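Repair or replace? Notes for the Indevcombe evening talk
Slot is 20 minutes, questions after. Keep water within reach.
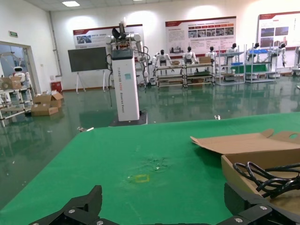
A voice from the sign-up form, read it out slowly: I've been told for years that fixing things always saves money, and my last three repairs cost me more than new ones would have. Why should I sit through another talk telling me to feel guilty?

Fair question. Say so. Then say I'm not going to tell anyone to feel guilty, and I don't think guilt has ever mended a toaster.

SLIDE 2 - the claim
The line you hear everywhere is "repair is cheaper." Ask for hands: who believes it? Wait. Then ask who has checked.
I went looking for where the claim comes from. Mostly it comes from other people making the claim. The leaflet from Sinaga says its repair desk took in 1424 items last year and that 1029 were "successfully resolved." Pause on resolved. It doesn't say fixed. I wrote to ask and got a second leaflet.
Could include items handed back with advice. Could include items sent for recycling. I don't know, and the leaflet doesn't say.

SLIDE 3 - the other lot
Don't let the sellers off. Noser offers a "lifetime" warranty on its kettles. Read the small print aloud, it gets a laugh: lifetime means the expected life of the product, as set by Noser. They put it at 5 years.
A five-year warranty is decent. Call it that, then.

SLIDE 4 - what I did at home
Kept a notebook from September on. Every broken thing, what it cost to fix, what a new one cost, how long I spent on it. Small sample, one household, one bad-tempered repairer. Say this before somebody else does.
Lamps, zippers, chair legs: fixing won easily.
Anything with a sealed battery: fixing lost, or I gave up.
Washing machine: depends what you think an hour of your Saturday is worth. I've changed my mind twice.
If running late, skip the vacuum cleaner story. It is not as funny as I think it is.

SLIDE 5 - Plurnuvero
They sell a subscription that covers repairs on all your small appliances. Sounds sensible. Add up what you would pay over the contract, then add up what you own. Mine came out badly - the stuff on the kitchen counter is worth less than the plan.
Someone will say it's about peace of mind. Maybe. Ask what they were losing sleep over. Gently.

SLIDE 6 - questions to ask at the counter
Can I buy the part on its own?
Do you charge if you can't fix it?
How long is the repair itself covered?
If the answer to the last one is a shrug, take the thing home.

Back to the form question before closing. My answer: three bad repairs doesn't prove repair is a bad deal, and Sinaga's leaflet doesn't prove it's a good one. Get the quote in writing, look up the new price, then decide.

Handouts are on the chair by the door. Leave ten minutes for questions and don't argue about printers.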